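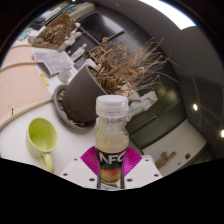

Bottle held in the gripper on a desk at the Namstead office, with a mug to its left and a plant pot behind.

From: Facilities desk, Namstead
To: workplace-changes list
Date: 6 Sep 2019
Subject: Re: Desk clearing and the grippers, what happens to the evening shift?

On the question from the Quintanilla site, quoted here so people who joined recently can follow:

> We have been told that desk clearing will go over to the Jideo system
> at our place as well, and the cleaning staff are asking what it means
> for them. Management's note says hours are "under review" and nothing
> else. You have had it since June. Has anyone lost hours? Who is
> teaching the thing what to pick up? And what do the office people
> have to do differently? We would like to hear it from a site that is
> living with it before our meeting with Zusach.

Hours first. No one on the evening shift has lost any so far. We got that in writing for the length of the trial and I would advise you to do the same before your meeting, not after it. The letter covers contracted hours only. Overtime is not mentioned, and overtime has dropped. Two people who used to rely on it have noticed the difference in their pay. We have raised it with Zusach and have no answer yet.

As to who teaches it, we do. The hand-held grippers are used by the same people who did the clearing by hand. You squeeze the fingers on the thing, lift it, put it where it should go, and the camera on the tool records it. Each of us does 60 pickups in a session, and the total for the site stood at 1279 when I last looked. Bottles, mugs and small cups make up most of it. The fingers take a juice bottle with a screw cap easily enough. Mugs are slower because of the handle, and you have to think about which side to come from.

It is harder on the wrist than people expect. After the first week we asked for a limit of 2 sessions a shift with a proper break between, and we got it. Please ask for this at the start. Also ask what the recordings are kept for and who can look at them. Our agreement says they may not be used to judge how fast anyone works. It took three drafts to get that sentence in.

The work itself has changed more than the hours have. Before, you cleared a desk and moved on. Now you are asked to decide, out loud or on a form, what counts as rubbish. Take a dried-up plant in a pot. Every one of us knows whose desk it is and whether to leave it, and the system knows none of that. The same goes for a carrier bag, a pile of printed tables, or the little figures people keep on their desks. Our rule at present is that plants, papers and ornaments are left alone and only drink containers and cups are moved. I would push for a short list like ours. Jideo's own list was much longer and caused complaints from both sides.

The office staff have had to do very little. They were asked to leave anything they want kept away from the front edge of the desk, and some do. There was one email round about mugs and whether an empty one should always go to the kitchen. The answer for now is yes.

The part we are least settled about is what happens when the recording is finished. Zusach talk about "new duties" and have offered 7 training places, on a site with more cleaners than that. They have not said what grade the new duties would be on. If teaching the system is skilled work, and we think it is, it should be paid as such now, while it is being done. That is going on our agenda and I suggest you put it on yours, so that they hear it from both sites.

I can send the wording of our letter and the recording agreement to anyone on the list who wants them. Reply to me off-list, please, as the attachments bounce here.

Facilities desk, Namstead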